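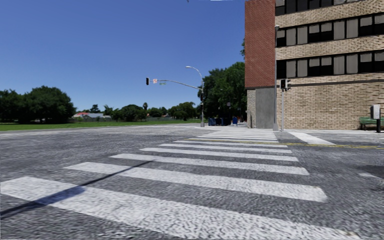 By Anita Nautiyal

My grandmother walked to the bakery every morning of her life in Driltholm, and I used to think she did it for the bread. I've since moved to Plestonville, 1,808 steps from the nearest decent loaf (my phone keeps track, I'm afraid), and I'm beginning to see what she was up to.

You hear things on foot. Somebody is practicing the clarinet, badly, on the second floor. The lilacs by the library came out early this year – I'd have driven right past them, windows up, fussing with the radio. By November it'll be all wet leaves and cold ears, and I fully expect to complain the whole way there and back. I'll still go, though, and I'll probably eat the heel of the loaf before I get home, same as she did.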